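FOR IMMEDIATE RELEASE
18 Mar 2024

Skerkison, the home-built towel folder, is ready for other people's kitchens

Hi, I'm Rosalía Zabala, and I've been building a towel-folding arm in the Bromstead shared workshop with my friends Rory Moncrieff and Tyyne Vainio. We call it Skerkison, and today we're putting the plans out for anybody who wants them!

The arm itself lives on a bench at Bromstead, but the folding gets worked out at home, by hand, with a gripper that has the same two padded fingers (Rory went through 6 versions of those pads — the early ones just skated over microfiber). A dining table turns out to be a great place to work. You get a cloth with a busy print, a towel, and all the everyday stuff along the back that a real arm would have to steer clear of.
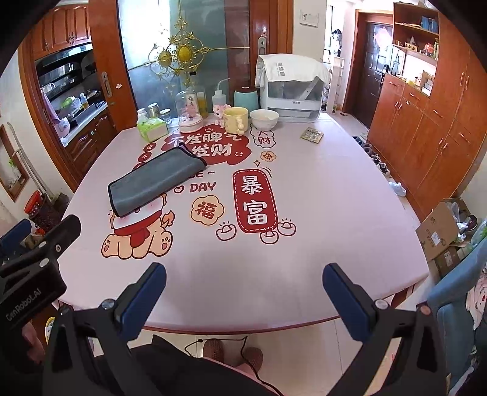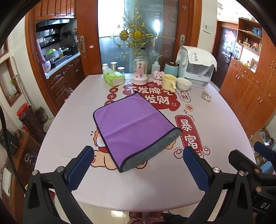 Microfiber on the dining table, with the padded fingers close by.

Can I build one if I've never touched a robot before?
You'll want to be okay with a screwdriver and a bit of soldering, and the rest is in the plans. Tyyne wrote the wiring pages for her aunt, so they go slowly.

The full parts list and 2855 lines of code come with the download, and I'm still tidying up the comments in some of it. Thick bath towels are hit or miss for now. Hand towels and cleaning cloths are what we tune for.

We're running a build night at Bromstead in June with room for eight people, and Heather Munro is taking names at the front desk. Bring a towel you don't mind sharing — the scruffier the better!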